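Looking after the hand-held grippers at Detside
Monday, July 22, 2019
By Lina Qudah

We keep 14 hand-held grippers at Detside, and they go out in pairs. Each one has grey jaws with black rubbery pads on the inside, and a white marker cube on the back so that its position can be tracked while somebody works with it. Carla Fakhoury looks after the hardware and I look after the recordings. The notes on this page are the ones we give to new starters, in the order the work gets done.

Pads. Wipe both pads with a damp cloth before the first run and again after lunch. Lint from towels and fleece builds up quickly, and a linty pad lets thin fabric slide out sideways. If wiping no longer helps, change the pad. Spares are in the Clotar drawer, and the old adhesive comes off with a plastic scraper. Don't use a blade on the jaws.

Jaw travel. Open and close each gripper fully seven times before it is calibrated. The readout should come to 330 when closed and 352 when open. If either figure is out, slacken the stop screw, set it again and repeat the cycle. Write the new reading on the card that stays with the pair. 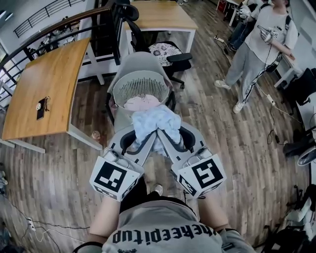 Soft items are still the hardest test of a fresh set of pads. After every pad change we run the laundry task before anything else, picking up cloths one at a time and putting them in a basket. A pair that drops a cloth goes back to the bench, even if the readout is right.

Marker cubes. The left and right cubes carry different patterns, so check them against the card before fitting. Push the cube down until it sits flat, then tighten the screw a quarter turn past finger tight. Fingerprints on the black squares come off with a dry lens cloth. Scratched faces need a new print, and Carla keeps the sheets.

Cables. The Westel leads are the ones that fail most, always at the plug end. Bend each lead gently near the plug with the readout on. If the number jumps, tag the lead and take another. We have ordered a batch from Egilsson with a longer sleeve and will try those on two pairs first.

Contact: Lina Qudah, Detside workshop | © 2019 Detside | Back to top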